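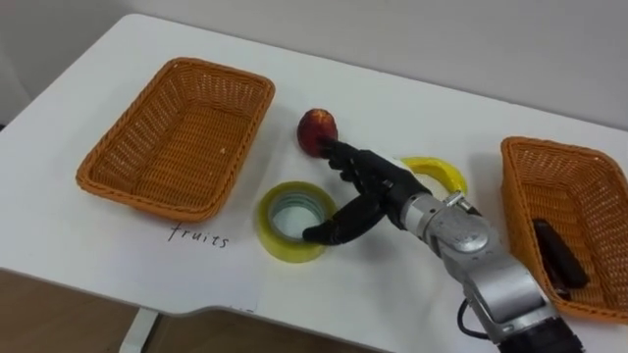
Eero Rautiainen objects that my last post on the Ladness corridor plan treated the street as a drainage problem and left out the people who walk on it. Fair. I had the section drawings open and the sidewalk counts closed.

So, the sidewalks. The draft keeps the existing curb line from Rantala Street to the old depot and takes the extra width from the parking lane on the north side. That gives a clear walking zone of nine feet, with the tree pits outside it. At the depot the zone drops to five feet for 40 yards, where the retaining wall belongs to the rail company and can't be moved in this phase.

Lakemik, the firm doing the visioning work, shows two options at the pinch point. Option 1 narrows the travel lanes. Option 2 sends walkers through the depot yard, which closes at night. I prefer Option 1. The bus operator doesn't, and its written comment asks for wider lanes than the street has now – I can't find a turning diagram to support that.

The crossing at Mesutero Square is still drawn with a 17-second walk phase. At a slow walking pace of three feet per second, that covers 51 feet. The crossing is 50 feet wide, curb to curb, so the margin is one foot. A median refuge would fix it, and there is room for one if the left-turn pocket goes.

Revised sheets are due in July. I'll redo the table then.

2 comments
17 shares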